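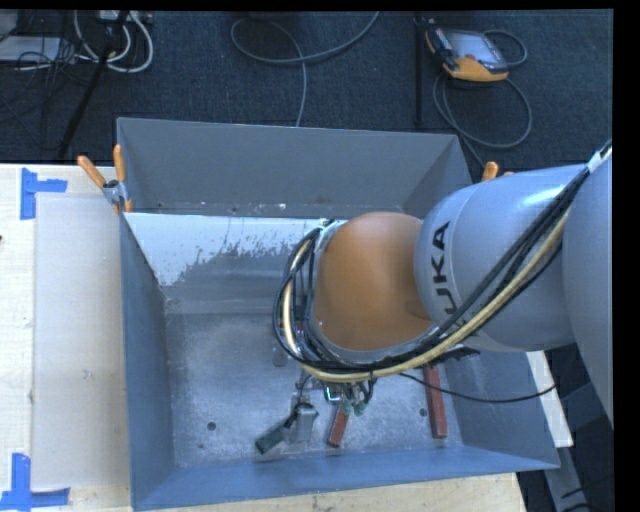
Unit 6. Stock Records and Reorder Rules for Bin-Stored Parts
Operations Basics, Trustow campus. Handout revised May 2024.

6.1 Scope
These notes cover parts that are bought in quantity, kept in open bins, and issued by the piece or by the handful: fasteners, brackets, castings, small fittings. Serialized items and anything with a shelf life are treated in Unit 8. Read section 6.4 before the problem session.

6.2 Terms
On hand: the quantity physically in the store, whether or not it is already promised to a job.
Allocated: the part of the on-hand quantity reserved for released jobs.
On order: the quantity bought but not yet received.
Inventory position: on hand plus on order, minus allocated. Reorder decisions use the position. Using on hand alone is the most common error in the first homework, and it leads to duplicate orders whenever a delivery is already on its way.
Lead time: the period from the decision to order until the parts are in the bin and available for issue. Inspection and put-away are included.

6.3 The stock balance
For any period:
opening stock + receipts - issues - scrap = closing stock

Worked case. The Grindville store opens the month with 2665 pieces of a cast bracket. One delivery of 600 pieces is received. The month-end count is 2235. No scrap is recorded.
Issues = 2665 + 600 - 2235 = 1030 pieces
Average stock, taken from the two end points, is 2450 pieces. Monthly turnover is 1030 / 2450 = 0.42. At the same rate of use, closing stock covers 2.17 months.

Two cautions. The end-point average is poor when a large delivery arrives just before the month closes. And the figure for issues is a residual, so every unrecorded loss is counted as usage. If the issue slips for the month add up to less than 1030, the difference needs to be traced before the usage rate is passed on to purchasing.

6.4 Reorder point
reorder point = (daily usage x lead time in days) + safety stock

Continue with the bracket. Take 20 working days in the month, a lead time of 8 working days and a safety stock of 100 pieces.
Daily usage = 1030 / 20 = 51.5
Usage during lead time = 51.5 x 8 = 412
Reorder point = 412 + 100 = 512

An order is placed when the inventory position falls to 512 or lower. The Grindville position is well above this level. With nothing allocated or on order, the excess is 1723 pieces, and no order is due for 33 working days at the present rate.

Safety stock was given here. Unit 7 derives it from the spread of demand over the lead time. A fixed number of days of cover is acceptable as a first setting for cheap parts.

6.5 The two-bin rule
The reorder quantity is held in a second bin. Parts are drawn only from the first bin. When it is empty, the card is sent to purchasing and the second bin is opened. The second bin must hold at least the reorder point, which is 512 pieces in the case above.

The rule needs no running record. It fails in three ways: the card is lost, both bins are drawn from at once, or usage rises and the second bin is never resized. Weight should be checked as well as count. A bin that holds the right number of castings may be too heavy to move by hand.

6.6 Record accuracy
accuracy = records within tolerance / records checked

Tolerance is set by class. For this course use zero for class A, 1 percent for class B and 5 percent for class C. Suppose a sample of 100 locations is checked and 94 records are within tolerance. Accuracy is 94 percent. The six misses are then sorted by cause: wrong location, wrong unit of measure, late posting, miscount. Correcting the quantity without recording the cause leaves the error in place for the next count.

The full count in December does not replace cycle counts. Errors found there can be up to a year old, and the paperwork needed to explain them is often gone.

6.7 Problems
1. Repeat 6.3 with 40 pieces of recorded scrap. Give the new issue figure and turnover.
2. Lead time in 6.4 rises to 12 working days. Find the reorder point.
3. Explain why a unit-of-measure error can pass a tolerance check on a class C part.
4. Read the Janssen case in the course pack. State which of the failures in 6.5 applies, and propose one change to the card.

Reading: Gendura stores manual, chapters 3 and 4.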